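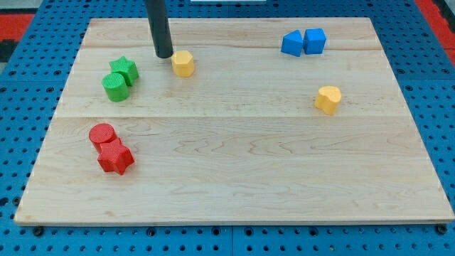
Potgieter PR-23 Tabletop Push Rod

Category: End Effectors > Contact Tools > Push Rods

The PR-23 is a straight cylindrical push rod with a rounded tip, for small robot arms doing planar pushing and block sorting on a flat board. It mounts at the tool flange and hangs vertically over the work surface. It has no moving parts and needs no air or power.

Read the service notice before ordering spares or returning a unit to use. It applies to all PR-23 rods shipped with the first-version collar.

SERVICE NOTICE: ROD SLIP IN COLLAR

Condition. The rod can move down through the collar during lateral pushing. Movement is gradual and gives no alarm. The controller continues to report the commanded tool height, and the gap between the tip and the board closes.

Effect. With a small amount of slip the tip drags on the board at the low points of a stroke. With more slip the tip presses into the board and the arm either faults on joint torque or, where the torque limit has been raised, keeps moving. Damage seen on returned equipment includes scored boards, flattened tips and one cracked flange adapter. A tip that catches in a seam between planks can release suddenly and throw a block off the board.

Cause. The first-version collar holds the rod with one set screw bearing on the rod surface. Repeated side load works the screw loose. The fault was reproduced at our Asham shop on a test arm running back-and-forth strokes against cylinder and star blocks. The first measurable slip was recorded at 700 strokes. Strokes against grouped blocks produced slip sooner than strokes against single blocks, as the side load is higher when two pieces move together.

Units affected. Collars stamped A on the underside. Collars stamped B use a split clamp with two cap screws and are not affected. The rod itself is the same in both versions.

Action required:

1. Stop the arm and engage the emergency stop before reaching over the board. A software pause is not sufficient. The arm can resume from a pause while a hand is under the tool.
2. Remove all blocks from the board.
3. Check the collar stamp. If it is B, go to step 6.
4. Take the rod and collar off the flange. Inspect the rod where the set screw bears. A bright line running along the rod from the screw mark indicates slip.
5. Fit a B collar. Tighten the two cap screws evenly, alternating between them. Do not reuse the A set screw as a locking screw.
6. Scribe or paint a witness mark across the rod and the lower face of the collar.
7. Touch off the tip on the board and enter the new tool length. Do not carry over the old value, even if the rod appears not to have moved.
8. Run seven slow strokes with the board clear, then check the witness mark.

Do not shim the A collar with tape. This was tried at two customer sites and delayed the slip without preventing it.

After the repair, check the witness mark at the start of each shift and after any torque fault. If the mark has opened, remove the unit from service.

Torque limits. Several users had raised the joint torque limit to stop nuisance faults when pushing heavy groups of blocks. With an A collar this removes the only indication of a dragging tip. Restore the default limit before the unit goes back to work.

SPECIFICATIONS

Rod length below collar: 141 mm
Tip: rounded, one piece with rod
Finish: black
Mounting: vertical, flange adapter sold separately
Collar: split clamp, stamp B (current production)
Intended load: side load from light tabletop blocks only

The PR-23 is not rated for pressing, poking, lifting or use as a hard stop. It should not be used on arms that share a work area with people unless the cell has its own guarding or speed limiting.

COMPATIBILITY

Wood and plastic boards are suitable. The board must be fixed so that it cannot shift or rock under a stroke. On perforated bases, use mounting screws that sit below the height of the board surface. Boards built from planks should be checked at each seam with a straightedge, and any raised edge sanded flush before touch-off.

REPLACEMENT PARTS

B collar with cap screws: no charge for owners of A collars
Rod, replacement
Flange adapter, Wodness pattern
Flange adapter, blank

Collars ship from Ploltuvdale. Include the serial number from the flange adapter with the request. Returned A collars are scrapped and are not resold. A rod with a flattened tip should be replaced. Refinishing it changes the length and the contact shape.

This site uses cookies to remember your cart and region. By continuing to browse you accept our cookie policy. Accept | Manage settings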